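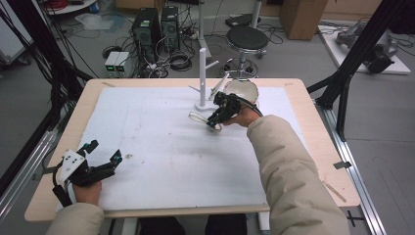
Ubaldo Galli

Grellia: mugs, and what they will hang on

Grellia is a table of mugs. It records the shape of each mug's handle, the weight of the mug, and whether it will hang on a given mug tree without falling off, tipping the tree, or knocking its neighbor. It began as a shopping question and got out of hand.

The clear mug and the white tree are both in the table, as mug 031 and stand C. The shallow white bowl is in extras.csv, under "things that live next to a mug tree and get in the way."

Version 1.2, frozen 12 Dec 2022.

What's inside

mugs.csv has one row per mug, 225 in all.
stands.csv has one row per stand, lettered A to I, so 9 of them.
hangs.csv has one row per attempt to put a mug on a peg. There are about 4,000 of these, and I would not wish them on anyone.
extras.csv lists bowls, saucers, spoon rests and other bystanders.
notes.txt is where I put everything that wouldn't fit in a column. It is the most honest file and the hardest to sort.

All the CSV files are comma-separated UTF-8 with a header row. Measurements are in millimeters and grams. I am aware that the spelling in these files is American and the units are not. Handles are small and fractions of an inch made me irritable.

Columns in mugs.csv

mug_id: three digits, stored as text. If your spreadsheet turns 031 into 31, that is between you and your spreadsheet.
body: straight, tapered, barrel, flared, or odd.
look: plain, patterned, clear. "Clear" means you can see the peg through it, which helps less than you'd think.
handle_shape: ear, D, ring, square, stub. A stub is a handle that takes one finger and resents it.
handle_gap: the smallest inside opening, measured at the tightest point.
handle_drop: from the top of the handle opening to the rim. Mugs with a large drop hang with their mouths out to the side and look as if they are about to say something.
weight: empty and dry.
rim_width: outside, across the top, not counting the handle.
chipped: yes or no. A chip on the base counts. A chip you can only find with your lip also counts.

Columns in stands.csv

stand_id: a letter.
maker: where known. Stand C is a Citard. Stands E and F are both sold as Vitale and disagree about almost everything, including height.
base_width: across the widest part.
post_height: table to the top of the post, with any knob included.
peg_length: along the peg. If the pegs differ on one stand, this is the shortest, and notes.txt complains about it.
peg_angle: degrees above level. Zero means the mug is relying on goodwill.
peg_end: plain, ball, or lipped.
finish: painted, bare, coated, unknown. "Unknown" is what I wrote when I didn't want to scratch somebody's stand to find out.

Columns in hangs.csv

mug_id and stand_id: as above.
peg: upper or lower.
neighbors: how many other mugs were on the stand at the time.
result: hung, slid, touched, tipped, no_fit.
start: upright, side, upside_down. How the mug was lying on the table before it was picked up.
remark: free text, usually empty, occasionally rude.

The result column, in more detail

"hung" means the mug stayed on the peg and touched nothing but the peg and the post.

"touched" means it stayed on but leaned against another mug. Most households would call this success. I split it out after hearing the noise a full tree makes when someone bumps the table.

"slid" means it went on and came off again inside a slow count to ten. Short pegs with plain ends account for a lot of these. So do glossy handles on glossy paint.

"tipped" means the whole stand went over. Every one of these is a heavy mug on an upper peg with nothing on the other side. You would guess this by looking, and so did I, and then I did it anyway for the sake of the column.

"no_fit" means the peg would not go through the handle at all. Stub handles, mostly, plus one ring handle with a glaze drip in it.

If you only want a yes or no, treat hung and touched as yes. About the rest there is no arguing.

On the start column

Version 1.0 had no start column. Every mug was taken from an upright position, with the handle turned conveniently toward the stand, as mugs never are. People who use mug trees will know that a mug arrives from a dishwasher or a drying cloth in whatever position it pleases. So the later attempts record it.

A mug on its side is the interesting one. The handle may point up, at you, or flat along the table, and the body has opinions about rolling. I did not record the handle direction as a column, which I regret. It is in the remarks for some rows. If you'd like to help, reading the remarks and filling it in would be a fine use of a wet February.

Clear mugs are awkward from the side. On a white surface the rim and the handle are the parts that show, and the rest has to be taken on trust. I looked at a darker board for a while. It showed every crumb, and I went back to white, which shows only the gray smudges.

Where the mugs came from

A good share came out of a closing-down sale at Jomovberg, a homeware shop that had a whole back wall of single mugs from broken sets. More came from kitchens, offices and the cardboard box that every office kitchen keeps on top of the cupboard. The table leans toward the kind of mug that gets given away. There are far too many straight-sided ones with D handles, and hardly any of the thin, handsome kind that people keep for themselves.

Travel mugs are left out. So are steins, soup mugs with two handles, and anything shaped like an animal's head. I tried one of the last group and the ears got in the way.

How things were measured

Handle gaps were taken with calipers, three readings, lowest one kept. Weights came from a kitchen scale that reads to the gram and rounds as it sees fit. Peg angles were measured with a plastic protractor held against the post, so please don't write anything that depends on half a degree.

Stand C gave me the most trouble for angle. The base is round, the post is vertical, and there is no flat face anywhere to rest a protractor on. I measured it on different days and got answers close enough to stop.

Known problems

Mug 112 appears in hangs.csv after the date it was broken. Those rows belong to mug 113, its twin. I have left them as they are and marked them in notes.txt, since fixing them would change the row order and I have seen what that does to people's scripts.

Stand F was missing a peg from the start. Rows for it use the pegs it had.

The neighbors column counts mugs, not what kind of mugs. One neighbor that is a pint-sized barrel takes up the room of two ordinary ones, and the table has no idea.

Rows with a start of "upright" outnumber the others heavily, for the reason given above. If you average everything together you will come away thinking mug trees are easier than they are.

The word "coated" covers at least two different things in the finish column. One is slightly rubbery, the other only looks it.

Extras

The extras file was meant to be a joke and has turned into the part people write to me about. It lists the items most often found standing beside a tree, with width and height, so you can work out whether a lower peg is still usable. A shallow bowl is usually harmless when it sits flat. Prop it at a tilt and the lip comes up to about where a hanging mug wants to be. Sugar bowls with lids are worse, and a fruit bowl next to a mug tree is simply a decision somebody should have talked over first.

Things you might use it for

Choosing a stand for mugs you already own: filter mugs.csv to your handle shape, join on hangs.csv, and see which letters survive.

Designing a stand. I have had one note from a person doing this, who wanted to know the peg size that fits everything. There isn't one. Leave out the stubs and you get much closer.

Teaching someone to join two tables. It's a better story than the one about customers and orders.

Please don't use it to settle which maker is best. The sample is small, the stands were bought secondhand for the most part, and the two Vitales are not on speaking terms.

Changes

1.2: start column filled in where the remarks allowed. Weight corrected for mugs 040 to 046, which had been weighed with a teaspoon in them.
1.1: "touched" split from "hung." Extras added.
1.0: first release, a little over 3,000 rows of hangs, no start column, one column named "stuff."

License and corrections

Use it however you like and keep my name on it. Corrections are welcome if they come with a mug number. Corrections that come with a mug are also welcome, though the shelf is full and so is the tree.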